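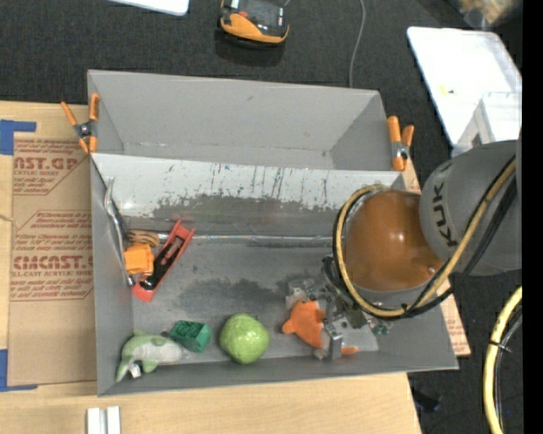 A KUKA arm reaches into a divided gray bin on a wooden tabletop.

The Second Life of the Town Library

The public library in Firkitz closes its doors at 7 in the evening, but the lights on the lower floor stay on. Until recently, that floor held bound newspapers and a collection of county maps that few residents asked to see. It now holds sewing machines, a bench of hand tools, two sound booths and a long counter where residents may borrow anything from a pressure cooker to a telescope. The newspapers have been moved to a storage building in Rerkora and can be requested with a day's notice.

The change is part of a broader shift in the way small libraries understand their duties. For most of the last century, a town library was judged by its shelves. Its annual report listed books acquired, books lent and books withdrawn. Those figures still appear in the Firkitz report, but they share the page with others. In the past year the library lent 2,302 items that were not books, and 147 residents completed at least one course on the lower floor.

Kyriaki Economou has directed the library for nine years. She came to the post from a university archive and describes her early view of the lending counter as cautious. "My training was in keeping things," she said. "A sewing machine comes back with a bent needle and a book generally does not. We had to learn what it means to maintain a collection that wears out in front of us."

Maintenance has become a significant part of the budget. Each borrowed object is inspected on return, cleaned, and logged before it is placed back in circulation. Items that cannot be repaired on site are sent to a workshop in Văduva, where the turnaround is usually two weeks. The library keeps duplicates of its most requested items, among them carpet cleaners, folding tables and canning equipment. Demand for the last of these rises sharply in August, when the waiting list can extend into the fall.

The question of cost was raised early and has not gone away. Residents who opposed the plan argued at public meetings that the money would be better spent on longer hours or a larger children's room. The town council approved the project for a trial period and asked for a written review at its close. That review found that visits had increased on every day the library was open, and that most new cardholders also borrowed books within their first three months. It also found that evening staffing had been underestimated, and that several courses had been canceled for want of an instructor.

Kohei Ishida wrote the review and now advises libraries in neighboring counties on similar plans. He cautions against treating Firkitz as a model to be copied in full. A library in a farming district may find that its residents already own the tools they need, he noted, and that what they lack is a quiet room with a reliable connection. A library near a large employer may be asked for job training above all else. "The survey should come before the shopping list," Mr. Ishida said. "Too often it is the other way around."

The library in Eltent, a town half the size of Firkitz, offers a case in point. Its board had planned a workshop with heavy equipment and had gone so far as to seek bids for ventilation. When residents were surveyed, 69 of them asked for help with official forms: tax filings, benefit applications, property records. Only a handful mentioned tools. The board set aside its first plan and hired a part-time adviser, who now sees visitors by appointment at a desk beside the reference shelves. The workshop may be considered again when the roof has been replaced.

Such decisions raise a point that library schools have debated for some time. If a library lends ladders and assists with tax forms, what separates it from other public offices? Ms. Economou believes the answer lies in the terms of service. The library asks for no fee and no statement of purpose. A borrower need not explain why a telescope is wanted, just as a reader need not explain the choice of a novel. Records of past loans are deleted once an item is returned in good order, a rule the library has applied to books for decades and extended to all other items from the first day.

The shelves themselves have not been neglected. The fiction collection was enlarged last year, and the large-print section has moved closer to the entrance at the request of older readers. A local history room is planned for the upper floor, with seating for small groups and a cabinet for the town's surviving school registers. Families who hold letters, ledgers or photographs from the years before the mill closed have been invited to bring them to the front desk for copying. Originals are returned the same day.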